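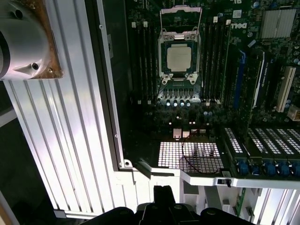
4. Setting Up the Tranden Home Upkeep Log

Read this section before you enter anything. The log will happily accept bad information and build a year of reminders on top of it, and the reminders will look very official.

4.1 Before you start

You will need the closing inspection report if you still have it, a flashlight, a tape measure, and a ladder you trust. Set aside 60 minutes for a small house. The box says 30. That figure covers typing only and assumes you already know the age of your water heater.

NOTE: Do not copy dates from the seller's listing. "Newer roof" is a sales phrase. If you can't find a permit, an invoice, or a date stamped on the part itself, leave the field blank. The log treats a blank as "unknown" and schedules an early check. It treats a guess as fact.

4.2 Entering the house

1. Open the log and choose New Property. Enter the year built.

2. Choose a foundation type: slab, crawl space, or full basement. If you have a basement under one part and a crawl space under an addition, choose Mixed. The log then asks about each part separately. This takes longer, and it is the only setting that reminds you to look under the addition at all.

3. Choose your roof covering and siding. The Condition slider underneath is optional. We suggest skipping it on the first pass. People rate their own roofs generously from the driveway.

4. Under Drainage, enter the number of downspouts and where each one empties. "Into the yard" is not an answer the log can use. Go outside and look at the end of each pipe. If it empties against the wall, mark it Short.

5. Press Save. The log suggests a schedule. Do not accept it yet.

4.3 Checking the suggested schedule

The default schedule comes from the Plevico task list, which was written for a generic house in a mild climate. Your house may be neither. Go through the list line by line.

1. Delete tasks for things you don't own. The default list includes a sump pump and a chimney whether or not you entered them.

2. Look at the gutter task. It is set for once a year, in November. Under mature trees that is too few, so add a second cleaning in spring.

3. Look at the caulk and exterior paint tasks. They are set by age alone. A south wall in full sun and a shaded north wall won't wear at the same rate, and the log can't tell them apart. Split the task by wall if you want it to mean anything.

4. Find any task marked Recommended Service. These lines lead to paid visits through the Ogilvie contractor directory. Some are worth having. A few cover work that most owners can do with a hose and a rag. Read what the visit includes before you book, and get a second price.

5. Press Accept.

CAUTION: Accepting the schedule does not inspect your house. A green mark on the home page means you pressed Done. It says nothing about whether the flashing is sound.

4.4 Adding a crack or a stain

Use this when you find something that may or may not be getting worse.

1. Choose Add Watch Item and name the location so that another person could find it. "Basement, east wall, left of window" will do. "Big crack" will not.

2. Measure the length and the widest point. Put a small pencil mark at each end of the crack, with the month beside it.

3. Set the repeat to 14 days for a damp stain or 60 days for a dry crack.

4. At each check, measure from the wall again before looking at your last entry. It is easy to find the number you expect.

NOTE: The log draws a trend line after two entries. Ignore it. Two points always make a line.

CAUTION: Stop using the log and call a structural engineer if a wall is bowing, if doors on one side of the house begin to stick together with new cracking, or if a floor drops. The Uvuder score shown beside each watch item is a rough sorting aid. It has never seen your wall, and a low score is no reason to wait.

4.5 Cost estimates

Each task can show an estimated cost. These are off by default, and you may want to leave them off. The estimate for a downspout extension and the estimate for regrading a side yard are both drawn from national averages, and local prices can be well outside them. If you turn estimates on, enter your own quotes over the averages as you get them.

The log holds up to 200 entries per property. When it is full, export the older ones from the Records tab and keep a paper copy with your house documents. For export steps, go to Section 5.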